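Search tickets Go

Ticket 186: table clearing task stops before the soft items
Product: Kotley two-arm bench unit
Site: Zenutstead
Status: open, waiting for supplier
Last updated: July

Problem as reported

We are testing if the Kotley can clear a table after a meal. Our customer Hemer wants to know whether it is ready for a staff kitchen. Plates and cups go quite well. When the unit must pick up food leftovers and put them in a bag, it waits over the food with open fingers and after 50 seconds it gives the message "no stable grasp". Then both arms go to the rest position and the task must be started again by hand.

What we checked first

Gripper force is set to level 2, as the manual from Mitsotakis-Vlachou recommends for food. I tried also the next level up. The message was the same, and one tomato was broken, so I went back.

Calibration of both wrists was repeated in the morning. The values were inside the limits. Cables at the wrists were checked and they are not loose. Restart of the controller did not help.

Test with the mixed table

After this I prepared a more difficult table, because the simple one with bread and paper napkins did not show the fault every time. I wanted hard shells, round things and thin things together on the same mat.

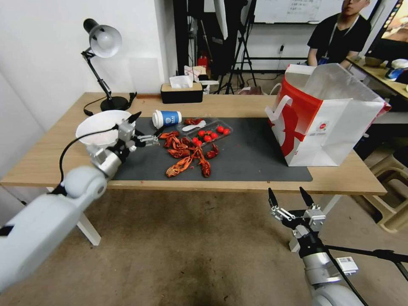
Mixed table test. Left gripper with the plate, right gripper open, crayfish and tomatoes still to clear.

Results of the mixed table, in the order of the task list:

Plate: accepted.
Cup on its side: accepted at the second try.
Spoon: not found. The software reported the tray and the spoon as one object.
Tomatoes: the planner wants to take the tray with everything on it. It does not consider the crayfish lying on the corner.
Crayfish: "no stable grasp". In the log I see that the grasp point jumps between body and antennae.
Bag: found correctly, but the liner is sometimes read as part of the food.

Comment added at 16:20

I folded the liner to the outside and the bag error is gone. The crayfish error stays. Some 2 hours of log are attached for the supplier.

My opinion for Hemer: for plates and cups the machine can already help, if a person is near. For leftovers it cannot replace a person with a cloth and a bin. A person does this table in a very short time and does not think about it.

Questions to Mitsotakis-Vlachou

Can the antennae be excluded from the grasp search, for example with a minimum thickness? Is it possible to make the waiting time longer without changing the safety settings? Please answer in this ticket and not by telephone, so the night shift can read it too.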